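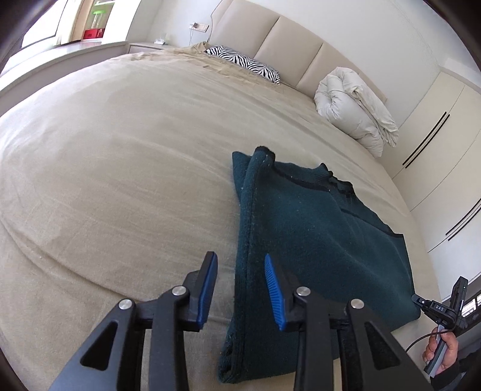

Jan 4, 2018 - Gorkow Textile Care will open its second garment cleaning and repair shop in Kirnura this July. The Pollel Street store will take in coats, knitwear and bedding, including thick teal fleece that has picked up white lint specks. Lint removal is included in the price of every wash.

The shop will employ 40 people and handle up to 140 orders a day. Customers of the Hong Avenue store can use either location.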